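Paper dictionaries: keep or bin?
Reading time: 2 min

Tilel
Clearing shelves. I have 13 reference books, most not opened since April. Is a printed dictionary worth the space now? I look words up on my phone.

Fidus
Keep one. A decent softcover with 2,000 entries on your subject is quicker than a search once you know the running headers. You also read the entries either side.

Grewal
Disagree. Softcovers never stay open at the page and the spine goes after 2 years. I gave mine to a charity shop and haven't missed them.

Fidus
Depends on the binding. I use mine flat on the table, never in the hand.

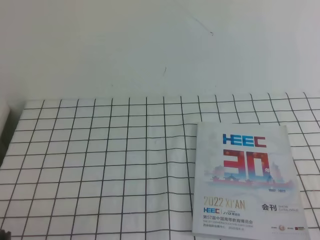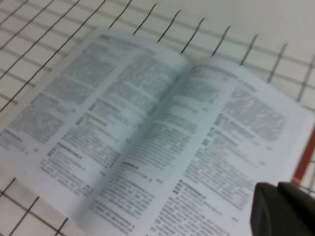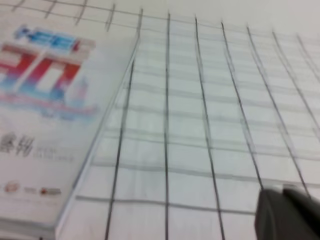
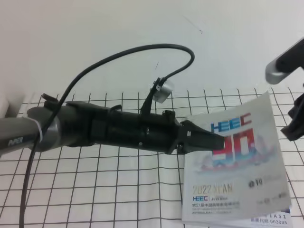 Mine has had 7 years of that and no page has come out. Crack the spine in gently from both ends when it's new and it will last. The glued ones do go if you force them open in the middle.

Grewal
Still out of date the day you buy it.

Flelau
For slang, yes. Most words haven't changed. I'd keep one English and one bilingual and let the rest go.

Tilel
Thanks. Keeping two, then. Does anyone want an old atlas?

Contact us | Copyright 2020 | Back to top

Related threads
Covering paperbacks with film
Getting rid of musty smells
Best shelf depth for large books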